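Spray and Bench Area: Inspection Checklist, Airbrush and Resin Work
Inspected by: Man-lok Wan
Issue: 8 Mar 2025
Replaces the July issue

Status codes: OK, ACT (action needed), N/A. Comments by other users are entered under the section they refer to.

1. Extraction

1.1 Booth fan starts at first switch position. OK
1.2 Fan starts at second switch position. OK
1.3 Filter mat seated on all sides, no bypass gap. ACT. Mat is short at the left-hand side and overspray has passed behind it. Cut a new one from the roll, oversize, and press it in.
1.4 Duct connected at both ends, clamps tight. OK
1.5 Duct run without kinks or sags. ACT. One sag behind the booth. Solvent vapour is heavier than air and will sit in a low point once the fan is off.
1.6 Airflow at the booth face. OK. Smoke pencil is drawn in at the centre and at both lower corners, weaker at the upper right.

The booth is a Lisex single-fan unit. The makers give no filter life in hours, only "when visibly loaded", and that is of little use with pale greys and whites. Enter the date on the mat in marker and change it after any session with metallics or two-part clear coats, whatever it looks like.

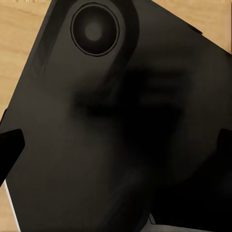
Ladi Tamuno: Can we add a line for the fan being left on after spraying? I run it on for a while after the last coat, but I have come in twice and found it off with lacquered hulls still on the turntable. I would also put the smoke test at every inspection and not only when somebody reports a smell.

Both accepted. See 1.7 and 1.8.

1.7 Fan left running after last coat until parts are moved to the drying cabinet. New item, not yet assessed.
1.8 Smoke test carried out with the fan at the lower setting. New item. Done today, result as 1.6.

2. Work surfaces

2.1 Table tops clear of cured resin and cyanoacrylate. OK
2.2 Cutting mats flat, not warped. OK
2.3 Joints in table tops free of swarf and blade tips. ACT
2.4 Blade bin present, lid closes. OK
2.5 Cutting mat used for all knife work. OK at time of inspection.

Broken blade tips remain the most common finding. They are small enough to stand upright in a joint and are found with the side of the hand. Go along each joint with a magnet in a plastic bag, then turn the bag inside out over the blade bin.
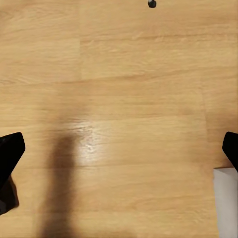 Table top, joints between planks (item 2.3).

Do not scrape hardened glue from the joints with a chisel. Soften it with debonder on a cotton bud, leave it, and lift it with a plastic spatula. Test the debonder on an underside first, as some lift varnish as well.

Comment, Tuva Åberg: The magnet does not pick up photo-etch offcuts. Most of mine are brass. Masking tape, sticky side down, gets them.

Tape added to 2.3 as a second step.

3. Compressor and air lines

3.1 Tank drained. ACT. A fair amount of brown water came out. Drain after every session, with the tank at low pressure.
3.2 Safety valve lifts and reseats by hand ring. OK
3.3 Cut-out at 8 bar. OK
3.4 Regulator holds setting with the airbrush trigger open. OK
3.5 Moisture trap bowl free of cracks. OK
3.6 Hoses and quick-release couplings free of leaks. ACT. Slow leak at the second coupling, found with soapy water. O-ring to be replaced.
3.7 Noise at working position. OK. 76 dB with the Drullier running and the booth off. Ear defenders are still advised for long base-coating sessions.

The moisture trap bowl must not be cleaned with thinner. It is polycarbonate and will craze, and a crazed bowl under pressure can fail. Use warm water and washing-up liquid only. Olumide Anozie asked whether isopropyl alcohol is allowed: no.

4. Sanding and resin dust

4.1 Wet sanding used for all resin parts. OK
4.2 Abrasives from coarse up to 1000 grit stored dry and labelled. OK
4.3 Water tub changed, sludge strained and binned. ACT
4.4 Vacuum fitted with fine dust filter. OK
4.5 Floor vacuumed, not swept. OK
4.6 Seating vacuumed and wiped. ACT
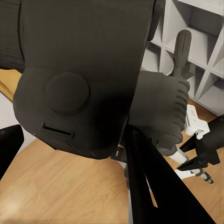
Resin dust is carried on clothing and ends up well away from the sanding tub. Most people do the bench and the floor and stop there. Seating is on the list from this issue. The smooth back of the dark grey chair can be wiped with a damp cloth, but the narrow slot low down on the backrest needs the crevice nozzle first, or the cloth will push dust into it. Wipe the rim of the raised disc in the same way. Finish with the seat and the castors, if fitted.

Comment, Jintana Siriwan: A lab coat that stays in the room would cut down most of this.

Agreed. Hooks to be looked at. Coats are to be washed separately.

5. Respirators and gloves

5.1 Half masks stored in sealed bags. ACT. One mask found hanging on the booth switch. Cartridges left in open air go on absorbing vapour and must be treated as used.
5.2 Cartridge opening date written on each cartridge. OK
5.3 Exhalation valve flat and clean. OK
5.4 Straps not perished. ACT. Replace head harness on the older Greker mask.
5.5 Nitrile gloves in stock. OK, medium low.

Dust masks are no protection against lacquer vapour and are to be kept in a separate drawer from the half masks.

6. Solvents and waste

6.1 All decanted thinner labelled with contents. ACT. Two unlabelled droppers, discarded.
6.2 Bako lacquer thinner kept in metal cabinet. OK
6.3 Used wipes in lidded metal bin with water. OK
6.4 Airbrush cleaning pot lid and filter in place. OK
6.5 Waste thinner container less than three-quarters full. OK

Enamel and oil washes need extra care with wipes. Linseed-based products can self-heat when bunched up in a bin, and the bin water has to cover them.
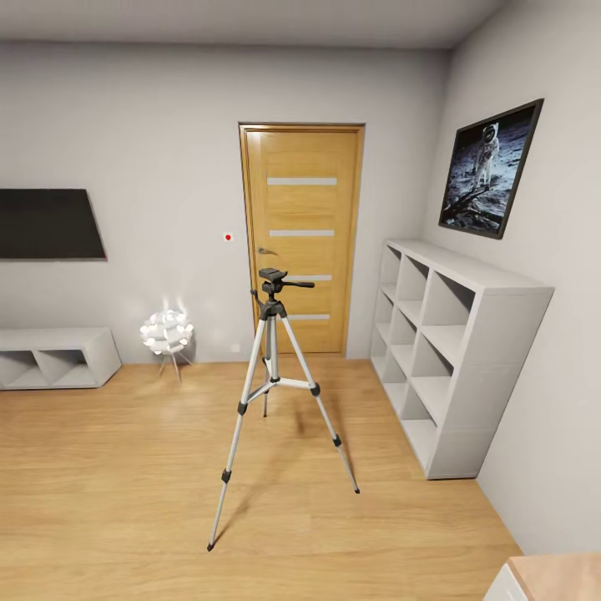 The same applies to paper towel used under a model while the wash is drawn off. Lay it flat to dry outdoors or put it straight under water.

7. Actions carried forward

1.3 Filter mat – Man-lok Wan
1.5 Duct sag – Ladi Tamuno
3.6 Coupling O-ring – Olumide Anozie
4.3 Water tub – last user, every session
4.6 Seating – Tuva Åberg
5.4 Mask harness – Jintana Siriwan, part on order
6.1 Labels – all users

Items 2.3, 3.1 and 5.1 were corrected during the inspection and are checked again at the next one.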